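Stop Grading Grasp Planners on Single Objects

Most of the grasp planners I review were tuned on one object at a time. The object sits on a plain surface, the detector returns one mask, the planner returns one pose, and the success rate goes into a table. The table is accurate. It also says very little about what the same stack will do in front of a heap of cutlery.

My argument is narrow. For household manipulation the planner should be graded on the order in which it picks, and the perception module should be graded on whether it knows what is lying on what. Pose error matters less than either of these.

Sorting cutlery into a caddy is a useful case. Every item is long, thin and rigid. Half of them are specular. Depth sensors return holes on the spoon bowls and flying pixels along the fork tines, and the chopsticks are narrow enough that a coarse voxel grid merges two parallel ones into a single slab. An instance segmenter trained on isolated objects will cut a spoon in two where a chopstick crosses it and report both halves with high confidence.

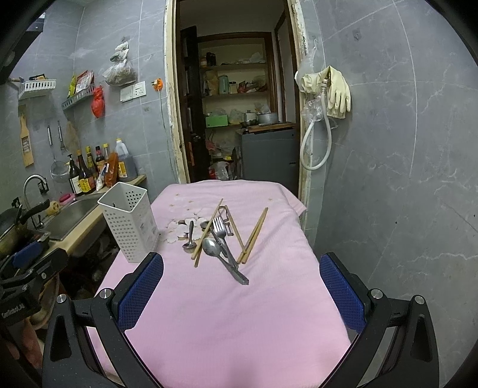 Selvaraj Ekanayake objects that none of this needs an explicit model of contact, and that a policy trained on enough demonstrations will learn to take the top item first without being told what "top" means. He would put the engineering hours into data and leave the scene graph out.

I take the point seriously and disagree with half of it. A learned policy does pick up the ordering from demonstrations. What it does not give you is a place to look when the ordering is wrong. When we ran the Vovitz stack on our own pile test, 42 of 247 attempts failed. The pose estimator was at fault in 22 of them by our labeling. In the other 20 the pose was fine and the choice of item was bad: the gripper closed on a handle that was pinned under something else and dragged the neighbor along. A success rate reports those two groups as the same thing. A developer needs them apart, because the fixes live in different modules.

The graph itself is cheap. Nodes are instances, edges are "rests on" or "touches," and each edge carries a probability. Ours is rebuilt after every pick, which avoids the worst habit of older planners: computing a full sequence from the first view and then trusting it while the pile shifts underneath.

The second thing I would change is how we treat the grasp point. The usual default is the center of mass, or the midpoint of the longest axis. For a spoon neither is obviously right. The bowl gives the pads a curved surface that can roll. The handle is flatter but may be too close to the cloth for a fingertip to get under. Which end to take depends on where the item is going next, so the grasp should be scored together with the placement.

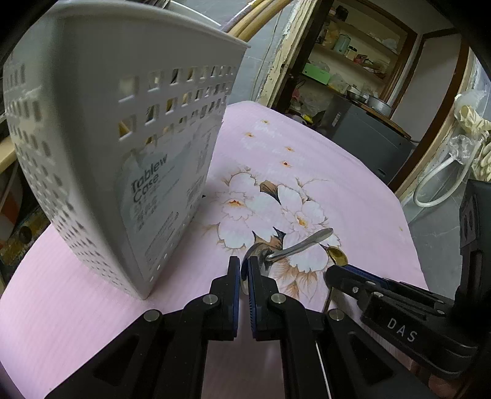 Steel spoon held by the bowl, handle free.

A bowl grasp leaves the handle exposed, so a handle-first insertion needs little regrasping. A handle grasp at the same moment may be the more stable of the two and still cost a full reorientation later. If the planner scores stability alone, it will take the handle every time and the delay will show up in somebody else's benchmark.

Chopsticks make the coupling worse. Rotation about the long axis is close to irrelevant, but tilt matters a great deal, and a small slip at the pads turns into a large displacement at the tip. Estimating tilt once at grasp time is poor practice. It should be estimated again after the lift, from the wrist view, with the pads already loaded.
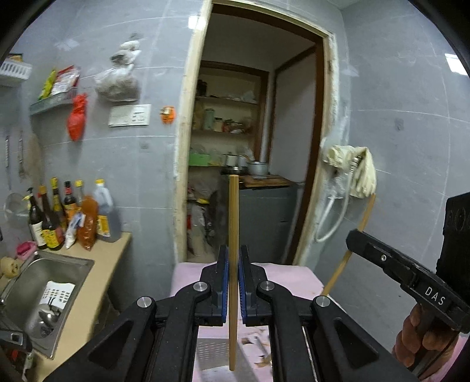
The re-estimate is also where tooling lets people down. Sabina Wijesinghe went through our logs in January and found that the post-lift pose was computed, used by the controller and never written to disk. We had 3233 lifts with no record of what the system believed it was holding. Adding the field was a one-line change, and the replay viewer took a week.

So my requests to anyone publishing a planner are modest. Report failures by module. Log the belief before and after the lift. Publish the pick order along with the poses – a plain text file is enough. If the test set has only isolated objects in it, state that in the abstract, where a reader deciding between two stacks will see it.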